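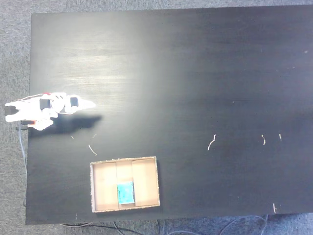 Black tabletops, would you buy one again? Got mine from Jernum in September and its driving me nuts. Matte finish, bit of grain in it, and there's still glare right across one side from the overhead lights. Plus little pale marks all over, can't tell which are scratches and which are just crud. Wiped it twice. Any ideas?

wovunura_kel
Jun 4, 2023
Damp microfibre first. Whatever's left is a scratch. Black shows everything, sorry.

limsakul19
Had the same colour at work, 5 years, no dramas. Felt pads under anything you slide around. Cardboard's fine imo

wovunura_kel
Cardboard is NOT fine, grit gets under it. Ask me how I know

limsakul19
never had a mark from a box. Metal feet yes

nostunmont_deb
Furniture marker, black, couple of bucks. Test it underneath first. And turn off half the lights lol

Original poster
Ok got most of the specks off with the damp cloth, the curved one isnt budging. Will try teh marker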